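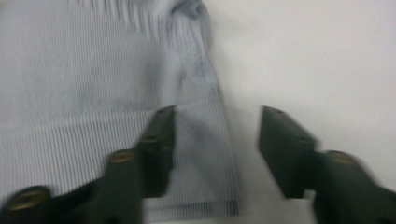 Ticket 298: Pinstripe piece won't hold a flat fold
Opened by: Rohani Santoso
Product: Negi folding board, white
Status: open

Problem: the light blue striped cloth goes down square at the hem, then ripples farther up. The stripes make it obvious. One pass looks fine along the bottom corner and bunched at the top.

Tried so far
1. Smoothed from the hem upward. No change that I'd swear to.
2. Smoothed from the middle out. The bunching moved sideways.
3. Wiped the board with Fisden spray, as the Negi care sheet says. The sheet claims this "restores grip." I doubt there was any grip to restore. Cloth slides the same as before.

Update, 2:00
Support wants me to buy the Brollau mat. I'd like to see it work on thin-striped cloth before I pay for it, and the product page only shows towels. Went on to the long narrow fold, on the right side of the board with the wicker basket on the left. Still some bunching at the far end. 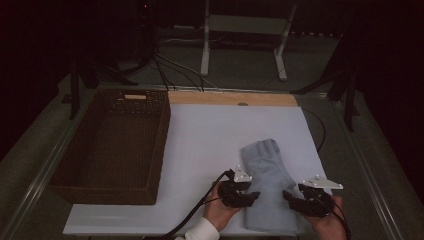
Graça Falcão: Skip the mat. I have one and it sheds. Try folding in thirds the long way first, then press the far end down before you touch the near end. Also, are you ironing before or after?

Rohani Santoso: Before. Will try the thirds, but I'm not closing this on a maybe. Leave it open until I get 2 clean folds in a row.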